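Renting a Robot by the Room

July 23, 2020

Zitstead used to sell shelving. The company still does, but for the past year and a half a small group on its second floor has been building something else, a service called Pilex that lets a business try out a two-armed robot before it buys one. Customers don't get a robot. They get a room on a server, a robot model to put in it, and a set of household and stockroom chores for the robot to work through.

The idea came from a plain problem. A two-armed machine is expensive to ship, set up and insure, and many buyers find out after delivery that their cabinets are the wrong height or their aisles too tight. Pilex moves that discovery to the front. A customer sends measurements and a list of tasks, and Zitstead builds the room and runs the tasks in it.

The service opened in January with one plan. There are now 2. The basic plan gives the customer up to 1000 runs a month in rooms from the Pilex library, and the larger one adds custom rooms and a written report. Zitstead would not let us print its prices, which it says change with the size of the job. We used the basic plan for this article.

Setup took an afternoon. The account page asks for a room type, a robot and a task, in that order, and most of the wait is for the room to load. Doors and drawers can be set to stick. Floors and walls come from a list of finishes, and the small objects are drawn at random from a catalog of 3928 items unless the customer picks them by hand. We left that setting alone, so our rooms tended to fill up with odd combinations. The view from the robot's own position is the one we used most, with its two grippers reaching forward, a tall green and maroon cabinet ahead and a tray of small things off to the right.

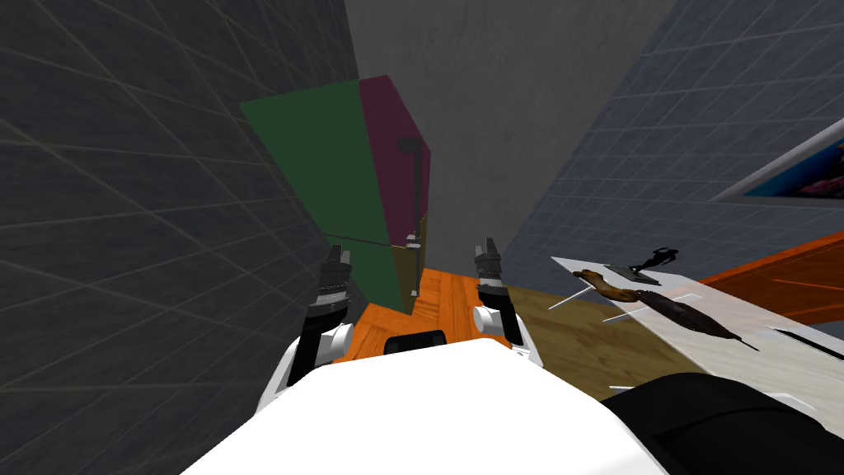

Gondulow, a kitchen supply wholesaler that has been on the larger plan since the spring, told us that the reports were worth more to it than the runs, and that it had moved a row of storage units after reading the first one. It also said the support desk was slow to answer in the evenings.

Our own results were mixed. Opening a cabinet by its handle went well in most rooms. Picking up thin objects was harder, and the software gave little help in working out why. A failed run is marked with a short code, and the codes are explained in a separate document that we had to ask for. Runs can be replayed from the robot's view or from a fixed point in the room, and the fixed view was more useful when a grip slipped.

The main rival is Vashisht, which offers a similar service with 4 robot models to choose from. Pilex has fewer. Vashisht charges by the hour, though, and a customer who wants to repeat the same task many times will probably find the monthly plan easier to budget for. Its rooms also load faster. On the other hand, it has no way to make a drawer stick, and anyone who has worked in an old stockroom will miss that.

Neither service can promise that a robot will do in a building what it did on a screen. Zitstead says so in its contract, and recommends a short trial on site before any purchase. We would do the same. Friction and the weight of real goods are still set by hand in Pilex, and a customer who guesses wrong gets a wrong answer.

For a business that is only starting to think about a two-armed machine, the basic plan is enough. Measure the room first, including the height of every handle, and ask for the error code document on the day you sign up.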